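An afternoon at the Sulton open house

Posted in Days Out, August

I had been meaning to get to the Sulton open house for years, and every August something came up – a wedding, a broken water heater, one time a flat tire two exits short of the parking lot. This year I finally made it, and I am so glad I did, even if my feet were complaining by the time I got back to the car.

For anyone who hasn't been, Sulton is the old business park behind the rail yard, and once a year the tenants open their doors for the afternoon. You pick up a folded map at the gate and wander wherever you like. There were 14 stops on the map this time. I got to four of them, which tells you how fast I walk and how much I like to stand and chat.

The desk room at Judent

My first stop was Judent, in Building 3, up a flight of stairs that could use a handrail on the other side. Judent works on what they call desk habits, meaning all the small things we do at a table without thinking – where the pen goes, where the cup goes, what gets put back and what gets left out. I am a person with a very messy desk, so I felt a little bit seen! The activity was the simplest one you could imagine: pens and a plain white cup to keep them in. I have a soft spot for a click pen with a clear barrel, the kind where you can see how much ink is left, and I was happy to find one here with a black clip and a little gold-colored ring.
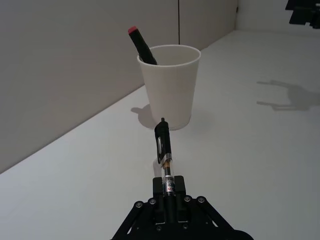 Why the cup matters

I would never have guessed there was so much to say about a pen cup. The woman at the table (very patient with me, and I asked a lot) explained that a tall cup with a wider rim is easier to drop things into, but that a light one will tip if everything leans the same way. I thought of the chipped mug next to my own phone at home, with its dried-out highlighters and the one pair of scissors, and made a promise to myself that I have not kept yet.

The table was white, the wall behind it was a plain light gray, and after the crowd at the gate I found the whole corner restful. I could have stayed there all afternoon. 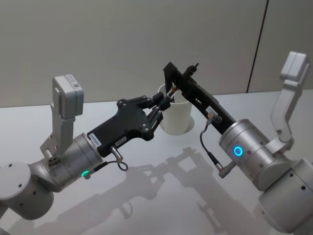 I did ask whether they sold the cups, and they don't, but they pointed me toward Verschueren across the courtyard, where there was a small shop counter with notebooks and desk trays. Go early if you want the gray trays. I got the last one, and the man behind me was not pleased. They also had lemonade, and I had two glasses of it on the bench by the loading dock with my shoes half off.

Before I left Building 3 I had gone back for one more look at the cup – it had such a nice plain shape, standing upright there on the table, and I've been looking for one like it ever since. 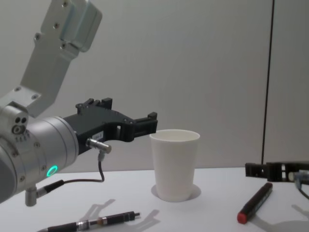 The white cup at Judent, Building 3.

Skodent and the long walk back

Skodent was stop 13, all the way at the far end, and they do paper samples. You can feel the different weights and take home a little bundle tied with string. Mine is sitting on the kitchen counter as I write this, waiting for me to find something worth writing on it.

If you go next year, park on the rail yard side, bring water, and wear better shoes than I did. The map is free, and the bathrooms are in the building with the green awning.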